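Home Projects Workshop Notes About Contact

Hand-Held Grippers for the Kitchen Bench: Build Notes, Part Two

Posted September 4, 2018

The first part of these notes dealt with the selection of a linkage and the early cardboard mock-ups. The present part records the work from July onward, during which the gripper was assembled and taken out of the shared workshop and into a domestic kitchen. Readers who wish to build something similar are advised to read the first part beforehand, as the terms used below are defined there.

The project carries the working name Umari. It is a hand-held, two-fingered gripper, built in more than one copy so that two can be used at the same counter. The long-term intention is to mount the same fingers on a small arm, and to have that arm put away utensils after a meal. The arm itself is still a collection of motors in a drawer at the workshop. Griet Dijkstra is responsible for the drive electronics and has asked that no completion date be published, and I have agreed to that request.

Design of the fingers

The fingers are carried on parallel linkages and close toward each other across the centre line. The present version is the ninth to be drawn and the first to be retained for longer than a fortnight. Earlier versions suffered from play in the outer joints, and a finger that could be rocked sideways by hand was of little use for anything narrower than a mug. Wim Geerts proposed larger pivot screws on the inner linkages, and these were adopted without further debate. The triangular openings in the housings were his suggestion as well. They save a modest amount of material and allow the linkage to be inspected without dismantling it.

The fingertip pads are blue for the simple reason that the workshop had blue in stock. Two grades of flexible filament were compared. The softer grade held smooth objects well but deformed at the edges after repeated use, and the firmer grade was chosen for all subsequent tests. Print time for a full set of parts was 17 hours on the older machine – a figure that could be reduced considerably by anyone with access to a better one.

The base is a ribbed plate. The ribs were introduced in the seventh version, after a flat plate was found to flex when the fingers were closed firmly. They run lengthwise and add very little to the weight.

Trials at the counter

Catherine MacLeish kindly made her kitchen available for the trials. It had been my original plan to set out a tidy selection of objects on the workshop bench, each spaced well apart from its neighbours. Ms. MacLeish took the view that a device intended for kitchens ought to be tried among the things a kitchen contains, and her view prevailed.

The trials concentrated on spoons, chopsticks and the vessels in which such things are kept. Thin objects lying flat on a glossy counter are the most demanding category we have attempted. The pads must come down very close to the surface, and the operator's wrist must be held lower than is comfortable.
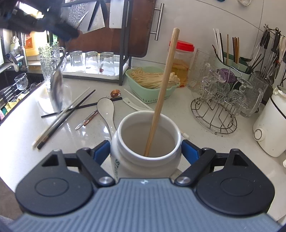
The pads at either side of the white jar, with spoons and chopsticks still on the counter.

Vessels gave less difficulty. A rounded body allows the pads to settle on either side, and the operator receives a clear sense through the grip of whether contact is even. The principal concern with a jar is the presence of a tall utensil inside it. A long wooden stick moves the balance of the whole, and the operator must learn to approach squarely and close slowly. I recommend that new operators practise with an empty vessel first.

A procedure was settled after the first few attempts and followed thereafter:

The operator stands square to the counter, with both feet planted.
The fingers are opened fully before the approach begins.
The approach is made along the line of the handle wherever the handle can be reached.
The fingers are closed until resistance is felt, and held for a slow breath before lifting.
The object is set down before the fingers are opened, and is not dropped into a vessel from above.

The last point was added at the request of our host.

Results to date

In all, 75 attempts were written down in the log. Of these, 11 were set aside owing to a loose screw in one linkage, which was discovered late in the session and ought to have been discovered sooner. The remaining attempts showed a consistent pattern. Ceramic spoons were lifted reliably by the handle and poorly by the bowl. Chopsticks were lifted reliably when alone and poorly when crossed by another chopstick, as the pads tended to catch both. Metal utensils with slender handles were the least satisfactory of all, and a narrower pad is being drawn for them.

Hamdia Moges, who kept the log, observed that my own results declined noticeably in the second hour while hers did not. I attribute the difference to the height of the counter in relation to my elbow. Ms. Moges attributes it to impatience. Both explanations have been entered. 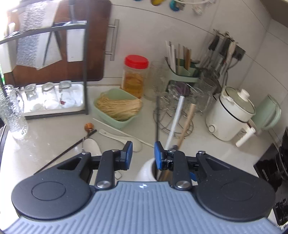
Fingers open, facing the white container and its upright utensils.

The gap between the open fingertips was a matter of some discussion. A wider opening would admit larger bowls and cups, but the linkage arms would then need to be lengthened, and the device is already wide enough to obstruct the operator's view of whatever lies directly beneath it. On a crowded counter this is a real disadvantage. An object behind the housing must be remembered, as it cannot be seen. I have decided to leave the opening as it stands for the next version and to narrow the housings instead. Mr. Geerts has recorded his disagreement.

Glassware was excluded from the trials by common consent. It may be reconsidered once the closing force can be limited mechanically. Ms. Dijkstra has a spring arrangement in mind and has promised a sketch.

Notes for other builders

Several readers wrote after the first part to ask about materials. The housings are printed with a matte finish, which conceals layer lines and does not show fingerprints. The pivot screws should be fitted with a thread-locking compound from the outset. I did not do so, and the loose screw mentioned above was the consequence. The pads should be printed in pairs from the same spool, as two spools sold under the same description did not behave alike.

Lieven Verhoeven has inquired whether the drawings will be released. They will be, once the housings have been revised and the dimensions checked by someone other than myself. The present drawings contain at least one error of which I am aware, in the spacing of the forward joints, and I would prefer not to distribute it.

The next instalment will cover the revised housings and, if the sketch arrives, the spring.

Filed under: Workshop, Grippers, Umari

Shares: 17 Comments: 9

Contact | Copyright 2018, all rights reserved | Back to top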